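## 4. 진료소 관리자 계정 설정

이 장에서는 Bridimora 환자 등록 시스템을 새 진료소에 설치한 뒤 관리자 계정을 만들고 인구집단 관리 대상자를 등록하는 절차를 설명한다. 서버 설치(3장)를 마친 상태에서 시작한다.

### 4.1 관리자 계정 만들기

1. 접수처 단말기에서 Bridimora를 실행하고 **설정 > 기관 정보**를 연다.
2. 기관 코드를 입력한다. Gostamport 지역 진료소는 코드 앞에 `GP-`를 붙인다.
3. **관리자 추가**를 누르고 이름, 직책, 업무용 전자우편 주소를 입력한다.
4. 발송된 인증 번호를 5분 안에 입력한다. 시간이 지나면 3번부터 다시 한다.
5. 권한 등급을 고른다. 원장과 행정 책임자는 2등급, 그 외 직원은 1등급으로 지정한다.

> **참고** 2등급 계정은 기관당 두 개까지 만들 수 있다. 추가 계정이 필요하면 지역 담당자 Jarlath McGrath에게 신청서를 보낸다.

> **주의** 관리자 계정을 여러 직원이 함께 쓰지 않는다. 접속 기록은 계정 단위로 저장되며 나중에 사용자별로 나눌 수 없다.

### 4.2 대상자 명단 가져오기

기존 명단은 CSV 파일로 준비한다. 파일 하나에 넣을 수 있는 대상자는 최대 997명이다. 이보다 많으면 파일을 나누어 차례로 올린다.
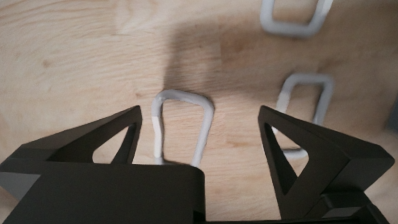 그림 4-1. 나뭇결 표면 위의 회색 고리와 검은색 그리퍼(렌더링)

1. **대상자 > 가져오기**를 열고 파일을 선택한다.
2. 열 이름을 확인한다. `생년월일`과 `보험 유형` 열은 반드시 있어야 한다.
3. **미리 검사**를 누른다. 오류가 있는 행은 붉은색으로 표시된다.
4. 오류를 원본 파일에서 고친 뒤 다시 올린다. 미리 검사 화면에서는 값을 수정할 수 없다.
5. **등록**을 누르고 완료 메시지가 나올 때까지 창을 닫지 않는다.

> **주의** 같은 파일을 두 번 등록하면 중복 기록이 생긴다. 중복 기록은 **대상자 > 병합**에서 한 건씩 정리해야 한다.

### 4.3 위험군 분류 기준 선택

분류 기준은 Nerner 기준표와 Tamošiūnaitė 기준표 가운데 하나를 고른다. 만성질환 관리가 중심인 진료소는 Nerner를, 퇴원 환자의 추적 관리가 많은 진료소는 Tamošiūnaitė를 쓴다.

1. **분류 > 기준표**에서 사용할 표를 선택한다.
2. 적용 시작 월을 지정한다. 지난달은 선택할 수 없다.
3. **저장**을 누른다. 분류 결과는 다음 야간 작업이 끝난 뒤 담당 의료진 화면에 나타난다.

기준표를 바꾸면 이전 분류 결과는 읽기 전용으로 보관된다. 진료 시간 중에는 기준표를 바꾸지 말고, 토요일 진료가 끝난 뒤에 작업한다.

> **참고** 위험군 분류는 진료 계획을 세울 때 참고하는 자료이며 진단을 대신하지 않는다. 분류 결과가 담당 의사의 판단과 다르면 **의견 추가**에 사유를 남긴다.

분류가 표시되지 않을 때는 9장의 오류 코드 표를 확인한다.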